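Weight Is the Wrong Unit for Packaging Waste

The packaging rules now open for comment in Gurkbridge would charge sellers by the kilogram. Every business that ships goods to a household address would report the mass of material it used in the year, sorted into paper, plastic, metal and glass, and pay a rate for each. The draft is short and easy to administer. It also measures the wrong thing.

Mass is attractive to a regulator for good reasons. It can be checked with a scale. It adds up across product lines without conversion. Freight and landfill contracts have used it for decades, so the records already exist. A fee based on mass needs few inspectors and leaves little room for argument about definitions.

The trouble starts with thin film. A plastic mailer weighs 12 grams. A corrugated carton of similar capacity weighs 106. Under a mass-based fee with similar rates per kilogram, the carton costs its seller almost nine times as much as the mailer. The carton is also the item that the city's sorting line can handle. It goes over the screens, gets baled and is sold. The mailer wraps around the screen shafts, and the line stops while it is cut away.

The draft tries to correct for this by setting the plastic rate at 4 times the paper rate. The correction is too small. At that ratio the film mailer still pays less than half of what the carton pays. A seller who responds rationally will move from board to film, and the reported tonnage will fall. The annual report will then show progress in a year when the sorting line had more stoppages than before.

Other places have tried to fix the problem with lists of approved materials. Lists age badly. A laminate that qualifies in February may be reformulated by the fall, and the seller often does not know. Domness, a trade label that certifies mailers as recyclable, tests the film as it leaves the roll, before ink, adhesive and shipping label are added. Those additions are what the recycler receives. A certificate for the bare film says little about the finished pouch.

A better unit is the item, weighted by what happens to it at the local plant. Each package type would be run through the line in batches of 100. The plant would record how many pieces reach the correct bale, and the fee would be set on the share that does not. A carton that sorts correctly nearly every time would pay close to nothing. A pouch that fails most of the time would pay most of the handling cost it causes.

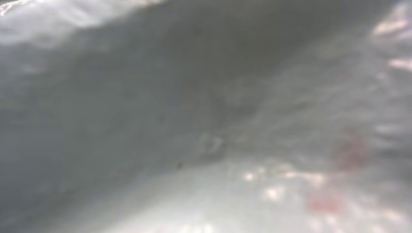 The usual objection is cost. Batch testing takes staff time, and there are thousands of package designs in circulation. But the number of distinct types is much smaller than the number of designs. Two mailers that differ only in print can share a result. Jedance, which fills orders for small merchants in the region, publishes a packaging sheet with 12 types on it. A plant could test that whole sheet in a few shifts.

A second objection is that results would vary from one plant to the next. They would, and the fee should vary with them. A plant with optical sorters can recover pouches that another plant cannot. A single national figure hides that difference and removes any reason to invest in better equipment.

The harder question is what to do about reuse. The returnable tote sold under the name Ra is heavy, and under the draft it would be charged at full mass the first time it ships. The text does not say whether later trips count. If they do, the tote is taxed out of use. If they do not, sellers will need to prove that a tote came back, and the draft contains no method for that. Counting items at the point of disposal settles the matter, as a container that has not been thrown away has not yet reached the plant.

The comment period should be used to ask for one change above the others: replace the kilogram with the tested item, starting with film and adding the remaining materials as results come in. The reporting forms would need a new column and the rate table would need to be rebuilt. Both are smaller jobs than clearing film from a sorting line every shift.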